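Sperling slipper set: data card and rules for recording

Sperling is a small collection of two-arm episodes with slippers and a low shoe rack. It holds 700 episodes, each with wrist and overhead views. Please read the rules before you add your own recordings.

Rules for the table

The two pairs, one teal and one grey, stay in the set for every episode. The planter also stays on the table. It is an obstacle and must not be moved during an episode.
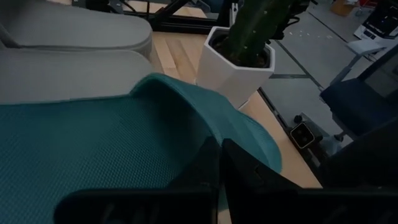

Keep hands outside the rails while the arms have power. Only one person gives the start command, and this person must be able to reach the stop button without standing up.

An episode which is stopped by the operator is kept and marked "aborted". In version 3 we have 39 of these. Please do not delete them at home, we need them for the safety review. 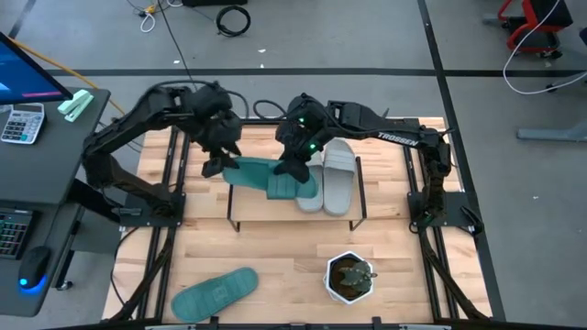 When both grippers hold the same slipper, the arms must move slowly. The speed limit is written in limits.txt and is the same for all operators. If you wish to change it, ask Britta Dreßler first.

Labels

Each episode gets one label from a list of 13. If two labels are possible, choose the more general one and write a note.

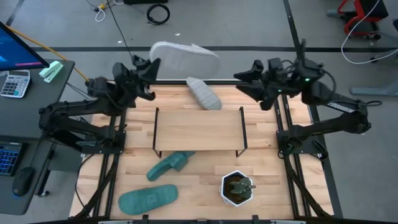 Notes can be in English or German. Marlene Wiegand reads them in the afternoon and corrects the label where it is necessary.

Known problems

Some labels from May use the old spelling "sliper". The loader accepts both.

Contact: Mattes Ostermann, Drestby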